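Long Relief: What a Bullpen Coach Does All Game
Notes for the June coaches' evening

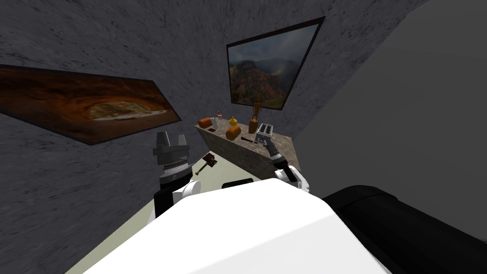
Start with the phone. It rings, I pick it up, someone says a name, and I repeat the name louder. That is the job as most people understand it. Pause for laugh, or don't. Then the bit about readiness: a reliever with one arm up and the game nowhere near him. Point at the screen, left arm in the air, right one already at the toaster. I have had 14 pitchers like that. Warm too early, sit down, warm again, and by the eighth the slider has gone home.

Next, the throws that never reach the box score. We logged 486 warm-up pitches in one month at Nistier and 369 of them led to no appearance at all. Let that sit. Somebody will ask about the Mets – say I only know what I see on television, same as them.

Close on the 40-throw limit. It works if you write it down before the game. I wrote it on my hand once and it rained.

Questions, then the bar.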